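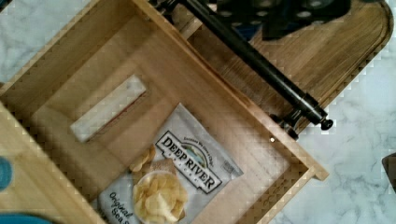

Drawer notes, July 2024. Carrying on with the kitchen storage study for Fosetti, the part that deals with shallow drawers and what people put in them. Rigoberto Ponce wants the drawer box judged as a box before we talk about runners or fronts, so everything today was done with it out on the marble counter. The walls are pale wood with a fine grain and the bottom is flat, and the first thing I wanted to know was how mixed contents sit in it. A bag of Deep River chips and a small marble block share it at the moment, both lying at a slant. I like the pair. One is light and mostly air, the other is small and heavy for its size, and a real snack drawer has both sorts of thing in it sooner or later.

The box as built is 60 mm deep inside. That suits flat things and jars on their sides. It doesn't suit a full bag of chips standing up, and I don't think we should pretend it does. Lying down is the only sensible way, and then the bag takes up a good part of the floor on its own. Uriel Cervantes suggested a divider. I'm against a fixed one. A loose cross piece that drops into slots would do the same job and could come out for washing. Will cut one from the Dillow offcuts and see.

The joints at the corners came out well on this box. Glue was the Kaewkla one, clamped for 48 hours, longer than it needed. The first box had a slight twist and rocked when it was set down – I put that down to clamping on the old bench, which has never been level. Checked this one with the straightedge before bringing it over and it was fine.

Finish is still open. The options on the list:
Oil, two coats, sanded between
Hard wax
Bare wood with a removable liner

My preference is the hard wax. Chip bags leak a bit of salt and grease once they have been opened, and bare wood holds onto both. Oil looks better on the sample strips but needs redoing, and people don't redo the insides of drawers. Rigoberto leans toward the liner. The Fledodier samples he ordered are 700 mm wide, so they will have to be trimmed whichever way we lay them.
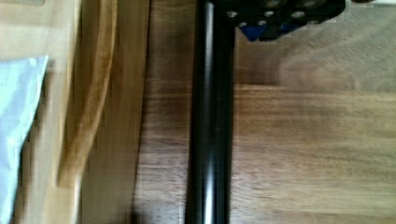

On the liner question, I would want to see one stay flat with something heavy dragged across it. The marble block is good for that and I'd like to keep using the same one so the results can be compared. If the liner bunches up at the back, it's out.

Side note on color. The cutting board next to the drawer is a medium brown, a fair bit darker than the box, and the two look all right together on the marble. I had expected the pale wood to look washed out on a white counter and it doesn't, at least to me. Uriel disagrees and would stain the outside. We left it there.

To do:
Cut the cross piece and 4 slots, two on each long wall
Wax one sample strip and rub salt into it
Trim one liner and try the block on it
Level the old bench, or stop clamping on it
Ask Rigoberto whether Fosetti still wants the deeper version by September

Left the contents alone for now.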